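Cartwright Opens Zirnow Collection of Small-Room Finishes at Urnberg Showroom

URNBERG — Cartwright, the regional supplier of wall coverings, plaster finishes and wood flooring, today announced the opening of the Zirnow Collection, a coordinated range of interior finishes developed for small rooms in older apartments and row houses. The collection goes on display this Wednesday at the company's Urnberg showroom on Prallance Street and will be available through all Cartwright trade counters from April.

The Zirnow Collection includes 18 wallpapers, 24 plaster colors and a line of plank flooring in four stains. Every item has been matched in advance, so that a customer who selects a wallpaper receives a short list of plasters and floor stains suited to it. The company expects the matched lists to shorten the ordering process for homeowners and contractors alike.

"Our customers in Urnberg often live with rooms that were built as pantries, sewing rooms or box rooms and now have to serve as bedrooms or home offices," the company said in a statement. "They have asked us for patterns with some character, in sizes that do not overwhelm a short wall. The Zirnow Collection is our answer to that request."

Wallpapers in the collection are printed on a non-woven backing and are hung by pasting the wall. Repeats have been kept small, and each roll is marked along the selvage to help installers line up drops at corners and around window openings. Plaster colors are mixed to order and can be supplied in a smooth or a lightly textured finish. Flooring is sold in packs, with matching baseboard and threshold strips available separately.

Cartwright has also extended its sample service. Customers may now borrow large wallpaper panels for up to 30 days, compared with the single week offered before. A refundable deposit applies. The company recommends viewing panels in both daylight and evening light before placing an order, particularly in rooms with one window.

Orders from the Zirnow Collection will be filled from the Prallance Street warehouse, where 2000 rolls are held in stock at launch. Contractors with a trade account may reserve rolls from a single print batch for projects carried out in stages — a service previously limited to commercial clients.

The showroom will open at 9 a.m. on Wednesday. Staff will be present throughout the day to discuss measurements, wall preparation and delivery. Appointments are recommended for customers who wish to bring floor plans.

Diamond-lattice wallpaper in white, pale blue-gray and navy, with beige plaster and a warm orange-brown plank floor. 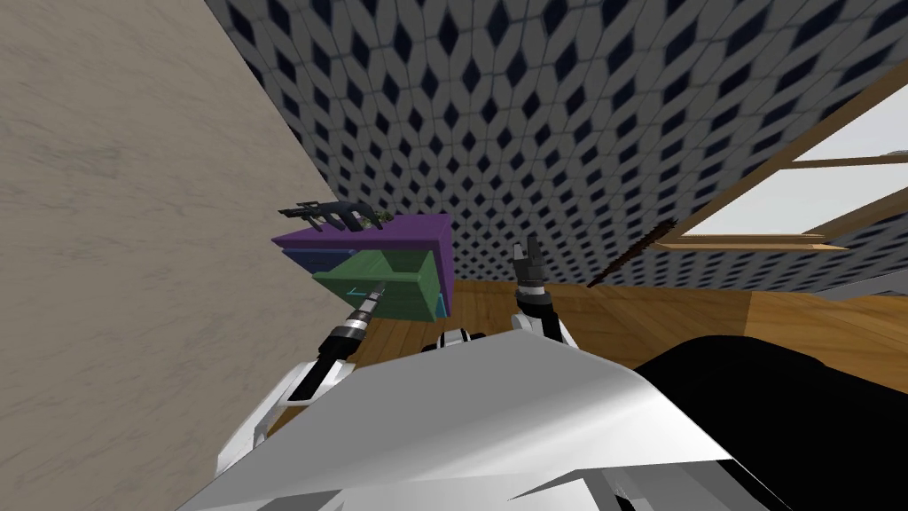

About Cartwright

Cartwright supplies wallpaper, plaster and flooring to homeowners, decorators and building contractors from its base in Urnberg. The company operates a showroom, a warehouse and a network of trade counters throughout the region.

Media inquiries may be directed to the Cartwright press office at the Urnberg showroom during business hours.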